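Dodthorpe House Residents' Association
Minutes of the general meeting, November 13, 2025
Held in the ground floor common room

Present: Kęstutis Liepiņa (chair), residents of units on all floors, one representative of Prundow Property Services. Apologies were received from two households on the third floor.

1. Minutes of the October meeting

The minutes were read and approved with one correction. Under item 4, "side door" should read "rear door." The chair will file the corrected copy.

2. Matters arising

The rear door closer has been adjusted and the door now latches. The Prundow representative confirmed that there is no charge for the visit.

The light on the second landing is still out. Prundow has ordered the part and will let the chair know the delivery date.

The lost umbrella reported in October was claimed.

3. Shoes and plants in the entry hall

This item was carried over from October. The chair reminded the meeting that the fire inspection letter asks for the hall floor to be kept clear for its full width. At present, shoes are left along the wall on both sides, and plants have been put down next to them because of the window.

Residents spoke for and against allowing shoes in the hall at all. Those in favor said that the new floor finish marks easily and that people should be able to change into slides or slippers when they come in. Those against said the shoes pile up and that pairs get separated. One resident on the first floor said she had gone out to the mailboxes in one of her own slides and one of somebody else's.

The meeting looked at small shelves as a way of getting shoes off the floor. Two were under consideration: the Bokero, a closed cabinet with a tip-out front, and the Nägeli, an open low shelf.
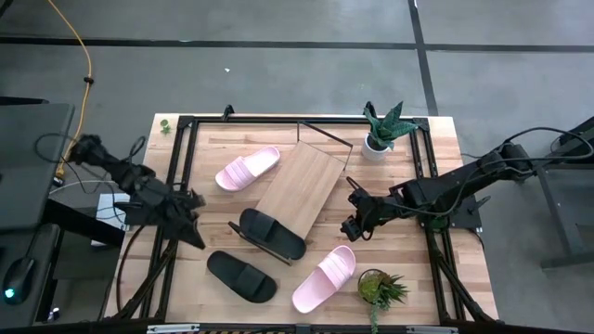

Item 3: slides, small tray or low shelf and potted plants on the table.

Points raised in discussion:

The small wooden tray or shelf with black metal legs was liked for its looks, and several people said it would suit the hall. It was pointed out that something this size would be better for a plant or for mail than for shoes. Nobody thought it would be enough for a whole floor.

The Bokero is 800 mm wide and can be fixed to the wall. It keeps shoes out of sight. The objection was that damp shoes would be shut in, and that boots would not fit.

The Nägeli comes in 800 mm and 1000 mm widths. It is open, so shoes can dry, and it can be lifted to mop underneath. The objection was that it looks untidy when full.

The snake plant was agreed to be a good choice for the hall, as it grows upright and does not take up much floor. The plant with spiky green and reddish leaves was thought better kept on a windowsill or a higher surface, where its trailing stem will not be stepped on. The owners of plants now in the hall were asked to move them to the window ledge in the meantime.

A resident asked whether light-colored slides, such as the pale pink pair, would pick up dirt from the hall floor if left there overnight. The Prundow representative said the floor is mopped weekly and that a boot tray could be added. No decision was taken on a boot tray.

Decided:

a) Two Nägeli shelves, 1000 mm wide, to be bought for the hall, both on the left-hand wall. Carried, with two against.
b) Each household may keep one pair of indoor slides or slippers on the shelves. Outdoor shoes go up to the apartment.
c) Pairs to be kept together. Anything left on the floor will be put in the box by the mailboxes at the end of the week.
d) Plants in the hall to stand on the window ledge only.

The chair will place the order and post a notice in the elevator.

4. Budget

The common areas account stands at 3000. The meeting agreed to set aside up to 800 for the shelves, wall fixings and a new doormat. A further 1000 is to be held for the landing light and any related electrical work. Receipts go to the chair.

A proposal to spend 2000 on repainting the stairwell was discussed briefly. Residents wanted to see more than one quote. Prundow will ask for two more before the next meeting.

5. Laundry room

The left-hand dryer stops before the end of the cycle. Prundow will send someone. Until then residents are asked to use the other machine and to clean the lint filter after each load.

The sign-up sheet has been moved to the inside of the door. Residents asked for a pen on a string.

6. Any other business

Bikes: the two bikes without tags are still on the rack. Tags are available from the chair.

Packages: residents were asked to check the name before carrying a package upstairs.

7. Next meeting

The date will be posted by the mailboxes. Items for the agenda should reach the chair a week ahead.

The meeting closed after item 7. Chairs were stacked and the windows locked.

Minutes taken by K. Liepiņa

3 comments | 2 shares
Contact the association | © Dodthorpe House Residents' Association | Back to top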